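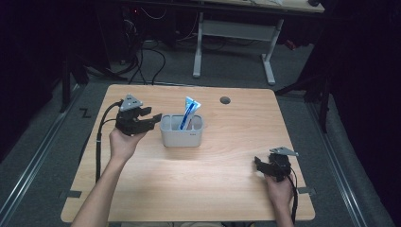 Amari Tidy Home Project
Progress report to the Gormont fund, July

In this period we worked on the bathroom part of the home organizing guide. The question was simple: how should small daily items stand in a caddy, so that a person can find them and put them back without thinking?

We selected a plastic caddy with compartments and began with toothpaste. The tube stands upright with the crimped end up. It leans a little to one side, and we consider this acceptable for the guide.
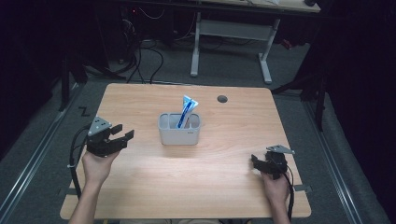

The next items will be the toothbrush and the comb. For these we want to compare the different compartments, and write one short page for each item. The text for toothpaste is finished and was sent to Nikimar for layout.

Spending: we used 80 percent of the materials budget. The remaining part will cover printing of 30 test copies, which Edet will distribute to families.

One point is still open - the translation of the guide is delayed by 2 weeks. We ask for your agreement to move this task to the next period. The total cost does not change.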